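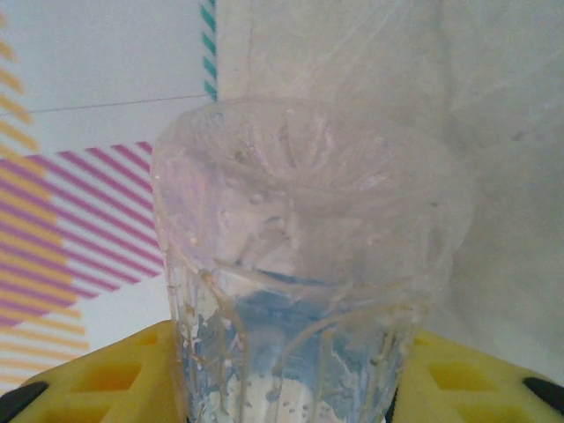

How do I keep a small kitchen trash can from smelling between bag changes?

Asked April 2014

Hi all, I hope this is the right section. We moved into a one-bedroom place in October and the kitchen is tiny, so the can sits right next to the stove. I cook most nights and there are only two of us, so it takes nearly 11 days to fill a bag. By then you can smell it from the hallway! I've tried the scented Kaltex bags (lavender on top of onion, no thank you) and a box of baking soda, which my cat Nina knocked over twice. I'd love something cheap that doesn't mean buying a whole new can. Do I just need to take it out half full? It feels so wasteful.

3 answers

Answer 1 (accepted)

Oh, I feel for you, I lived in a place like that for years and I can still smell it if I think too hard. Smell comes mostly from wet stuff sitting at the bottom, so the trick is to keep the wet stuff out. I keep an old yogurt tub in the freezer for chicken scraps, fish skin, shrimp shells and so on, and it goes in the trash the morning of pickup. Rinse out anything that held milk or a smoothie, and let it drain before you toss it.
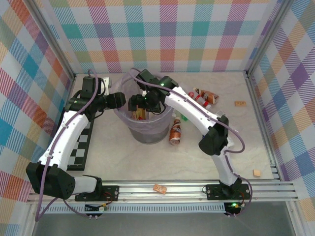

Bag size matters more than people think, and it took me far too long to work that out. If the bag only just reaches the top it slips down, and then everything drips on the can itself and you are smelling the can forever after. Get one big enough to fold outward over the rim with some to spare, like the purple-grey one in the photo, and it should stay put. Then wash the can once a month with dish soap and a splash of vinegar, and leave it upside down in the tub to dry – completely dry, or you are back where you started.

And yes, take it out half full in the summer. I use the smaller Skelline bags, so I don't feel bad about it.

Answer 2

Newspaper in the bottom, under the bag. My grandmother did it in Malta, where it gets properly hot, and her kitchen never smelled of anything but coffee. Change the paper when you change the bag.

Answer 3

get a can with a lid? mine was 11 dollars. i've tried 1000 sprays and none of them do anything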